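Laboratory diary, Pillardale Institute, Manipulation Group
Wednesday
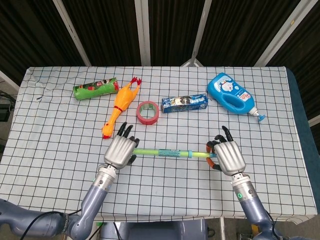 The morning was given over to the second part of the two-handed holding study, in which the policy trained by the Zisard method is compared with the version we have used since March. The question is a narrow one. When both hands hold a single soft object, does it help for each hand to be told what force the other is applying, or is it enough for each to attend to its own fingers? The group has held differing views on this for some time, and the present series was designed to settle it for foam and similar materials.

The training set stands at 664 demonstrations, all recorded by operators on this station. Following the decision taken at the last meeting, no further demonstrations will be added until the comparison is complete.

Work began at 8.40 with the usual check of the joint zeros. The right wrist required a second pass. Thereafter the session followed the written procedure: 32 trials, divided equally between the two policies, with the order drawn beforehand and kept from the person scoring. Each trial ends when the object has been held level between the hands for the full interval, or when either hand loses it.

The foam tube was chosen for this part for the reason set out in the protocol. It bends if the hands disagree, and the bend can be measured from the head camera without fitting anything to the object. The band of glittery blue tape at its middle gives the tracking software a fixed reference, and the lime green separates well from the white cloth. The printed grid on the cloth was used for scale. Other objects remained on the table throughout, among them the green can, the rubber chicken and the toothpaste box, as the protocol calls for a cluttered background in all trials of this part.

Results for the day are as follows. With shared force, the tube was held to the end of the interval in 13 of 16 trials. Without it, the figure was 9 of 16. The bend at the middle was also smaller on average with shared force, although the two sets overlap and no claim should be made from a single day. Of the failures under the older policy, 4 occurred in the same manner: the left thumb closed early, the tube turned, and the right hand followed it too late. This pattern was reported by our colleagues at Tsuchiya in their own series and had not been seen here before.

One trial was repeated after the recording stopped without warning. The original has been kept and marked as void. The fault lies with the Drindunar logging software, which fills its buffer when both hands report at the full rate. The rate was halved for the left hand only while the cause was confirmed, then restored before the trial was run again.

It was noted that the cloth has begun to crease near one corner. It should be pressed before the next session, as the scale reading depends on straight lines.

The afternoon was spent on scoring. Two scorers worked separately and disagreed on one trial, which has been referred to the full group. The arms were parked at 16.15 and the station signed over to the evening user.

For the next session: repeat the series with the order redrawn, and bring the spare tube from the store.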